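Nine Drawers

1. Receipt

The organizer came to the workshop on Jul 26, 2021, under the terms of a will. The will gave it one line. It was to go to Aslı Eren, who had shared a bench with the deceased for two years at Giretti and had not spoken to him since.

She signed for it. The courier's form listed the contents as "none" and the weight as 1450 grams. She put the case on her own scale and got the same number, wrote it on the lid of the shipping box, and set the box aside for recycling.

Yichen Xu asked if she wanted to be alone with it.

"It's a parts case," she said.

2. Inspection

The method was the one they had both been taught. Clear the table. Stand the item upright with the handle on top. Check the outside before the inside. Work by row, left to right, and write down each result before going on to the next.

The man had kept springs in it. She remembered that much. Flat springs in the top row, coil springs in the middle, and in the bottom row the ones he had wound himself and did not trust yet. He labeled nothing. If a person needed a label, he said, the person should not be in the drawer.

She wrote the row numbers on a sheet of paper and left a blank next to each.

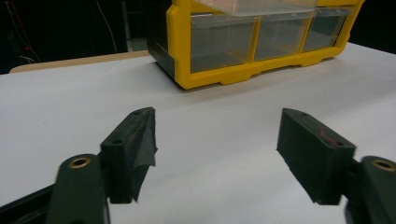
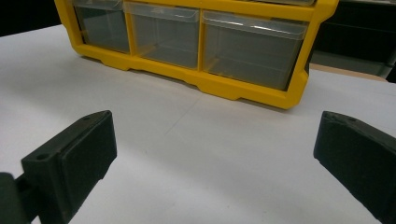 Bottom row, left drawer, out from the yellow frame:
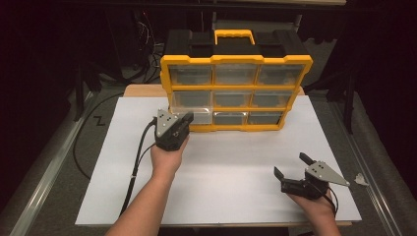

3. Findings

Top row: nothing. Middle row: nothing. She wrote the word six times, in full, though a dash would have been accepted.

The bottom left drawer ran out straight and did not tip. She pushed it in and pulled it again. The travel was even, with a slight catch near the end. She knew the catch. She had caused it herself, at Giretti, by dropping the drawer on a concrete floor in July of her first year. He had sanded the corner down and put the drawer back and had not mentioned it, then or later.

"Anything?" said Yichen.

"Wear on one corner. Repaired."

"Does it affect function?"

She ran the drawer in and out again. "No."

She wrote that down. Bottom center: nothing. Bottom right: nothing visible from the front. She took the drawer all the way out to be sure, turned it over, and found a strip of clear tape on the underside with pencil writing beneath it. The pencil had faded. She held it under the lamp.

It said 113, then a slash, then 160.

Yichen looked at it for a while. "Part numbers?"

"Springs," she said. "He wound 160 for the Premanus order. We shipped 113. I told Lai the other 47 were bad, and Lai charged them to him."

"Were they bad?"

"I hadn't tested them."

Yichen did not write this down. The inspection sheet had no field for it.

4. Disposition

There were three choices on the form: keep, return, scrap. Return was not possible. She checked the first box and initialed it.

The next morning she took the coil springs out of the Prelter cabinet, where they had been mixed by size and finish for as long as she had worked there, and sorted them at the table. The work took until late afternoon. She tested each one before it went in – loaded, released, measured – and the ones that passed went in the middle row. The ones she had wound herself she put in the bottom row, on the left.

Yichen came by with the label printer and set it next to the case.

She moved it to the shelf and kept sorting.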